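Home | Boards | Teleop & Demos | Tags | Log in

Teaching by remote control: gripper keeps grabbing the noodles, not the bundle as a whole 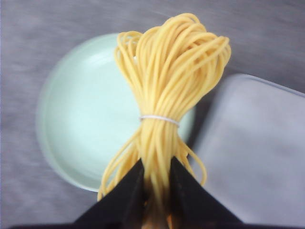

What I'm trying to do

Posted by ovenside_k - 25 Oct 2022 - 14 comments

Hi all, quick one, on a deadline. I'm recording demos by remote control for a pick and place: dry noodles, bundled with a rubber band, pick up, carry over to the plate, set down, let go. Two finger gripper, wrist cam. Leader arm is the Mornlow one, nothing fancy, no force feedback at all.

So far 144 demos recorded. 105 I'd call usable. Rest are me fumbling.

Trouble is the grasp. I come in low, below the band, and the fingers pinch the column okay but there's always a bunch of strands that don't get caught and stick out both sides. See pic, they go everywhere. Sometimes a few snap. Sometimes the whole thing twists in the fingers when I start moving and the loops end up facing sideways by the time I get to the plate.

Trained on the 105. Policy gets to the bundle fine. Then closes, and it's a coin toss - either clean lift or it drags half the strands and drops them on the way. 6 clean out of my last batch, won't even say how big the batch was.

Things I already tried:
- closing slower. helps some, but I get bored and speed up, and you can see it in the recordings
- coming in from straight above. fingers block the wrist cam view right when I need it
- moving the band lower. then the top flops

Do I need more demos or better demos? Or should I be grabbing ON the band? Seems wrong, but idk. Also do I keep the messy ones where the strands hang out but the place still worked? Been going back and forth on that since August.

Thanks. Will read everything, might be slow to reply.

Share (6) | Follow | Report

amum_bench
Posted 3 hours later

Better demos first. Had nearly this same thing with bunches of dried herbs.

Grab as close to the band as you can, just under it. Tips right up against it. Farther down you go, the more the strands spread, so the fingers close on the middle and push the outside ones out of the way. Up by the band they're already squeezed together so there's nothing to push. On the band itself is fine too if your fingers have some rubber on them, if they're bare plastic it may slide. Try it by hand first, just pinch with two fingertips at both heights, you'll feel it right away.

For the twist - you're probably closing off center. One finger touches first and rolls it. Stop above, line up, go down, stop again, THEN close. I know the pauses feel dumb. Keep them short though, and all the same length if you can. Long pauses in the recordings taught mine to just sit there. Whole minute once, hovering over the basil. Trim them after if you have to.

Speed: don't trust your hand. We put a cap on gripper closing speed in the teleop script so however hard you squeeze the trigger it closes at the same rate. One line change on ours, no idea about the Mornlow but there must be a setting somewhere. Fixed more than any amount of practise did.

On the messy ones. I'd split them. Strands hanging out but held and placed - keep. Your robot is going to see that too and it needs to know to carry on. Twisted, dropped, regrabbed three times - out. Unless you want it to learn regrabbing, then record those on purpose, seperate set, and make them clean regrabs.

And swap the bundle out! If you're using the same one over and over it gets looser and sadder each time and your later demos are a different task than your early ones.

Helpful (100) | Share

leftarm_lou
Posted next day

more data. always more data. get to 300 and see

Helpful (2) | Share

ververidis_lab_tech
Posted 2 days later

Mostly agree with the long answer above, not with the one under it. Adding another pile of the same off center grasp just makes it better at the off center grasp.

Couple extra things, typing fast:

Start pose. Are you starting every demo from the same spot? Vary it. Bundle a bit left, a bit right, turned some. Plate too. If the plate never moves the arm learns where the plate IS, not to look for it. Nudge it an inch and watch.

Second camera. Wrist only is hard for this because once you've closed, the noodles fill most of the view and you can't tell how far off the plate you are. A fixed cam from the side, even a cheap one, helps you the operator as much as the policy. I drive off the side view for the approach and the wrist view for the last bit.

Release height. You didn't ask but it's next. With no force feedback people let go too high, the bundle drops and the band shifts. Go down until the lowest strands touch and bend a little, then open. Open slowly too, long strands catch on the tips.

If the Mornlow has a guiding mode you could also do the grasp part by hand, push the arm itself where you want it, and only use remote for the carry. Your hands end up in the camera view though, so check that before you record a whole afternoon of it. Ask me how I know.

I'd throw out nothing yet. Tag the 105 by where the grasp is - near band, mid, low - train on the near band ones only and compare. Takes an evening. If the small set wins you've got your answer on quality vs quantity.

Helpful (31) | Share

ovenside_k (original poster)

ok the tagging idea is good, doing it tonight. Found the closing speed setting also, it was under trigger scaling of all places. New bundles on the way.

Share | Follow | Back to Teleop & Demos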